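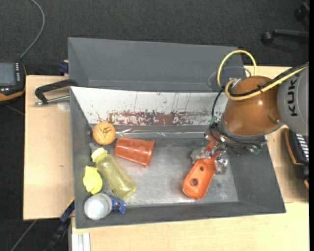 La seconde visite

Le courtier avait dit « comme neuf », et il l'avait dit deux fois, ce qui m'avait mis en garde.

Le Jodach attendait au ponton du chantier Colden, l'étrave tournée vers la sortie, comme pour suggérer qu'il ne demandait qu'à partir. Trente mètres, coque acier, trois cabines et une quatrième que l'annonce appelait bureau. Je n'avais pas les moyens de l'acheter. Je venais pour le compte d'un client qui, lui, les avait, et qui me payait pour trouver des raisons de s'en passer.

— Les moteurs n'ont que 2 000 heures, dit le courtier.

— D'après qui ?

— D'après le compteur.

Je demandai si le compteur avait l'âge des moteurs. Il regarda la mer.

En bas, ça sentait la cire et le diffuseur de parfum. Je me méfie des bateaux parfumés. J'ai soulevé un plancher dans la coursive, puis le suivant, dont une vis était plus brillante que les autres. La cale était repeinte en blanc, jusque dans les angles où aucun propriétaire ne passe jamais un pinceau. J'ai gratté avec l'ongle. Le courtier a toussé.

— Refit complet en janvier, dit-il. Chez Ahn. Vous connaissez leur sérieux.

Je connaissais surtout leurs factures. Je demandai à voir celle-ci. Elle était à bord, non, à l'agence, enfin chez l'ancien armateur, une société nommée Jeltden qui ne répondait plus beaucoup au téléphone depuis l'été.

Nous sommes remontés. Sur la plage arrière, il avait fait préparer deux verres et une bouteille dans un seau.

— Le vendeur est pressé, dit-il. Il y a un autre acheteur.

— Il y en avait déjà un à ma première visite.

— C'est le même. Il hésite.

Je bus mon verre, le vin était bon, et je notai dans mon carnet : vin bon. En dessous, j'écrivis : sortir le bateau de l'eau, sonder toute la coque, ne rien signer. Le courtier lisait à l'envers par-dessus la table.

— Pour la sortie d'eau, dit-il, il faudra voir avec le chantier. La grue est en panne.

Derrière lui, la grue déposait un voilier sur son ber.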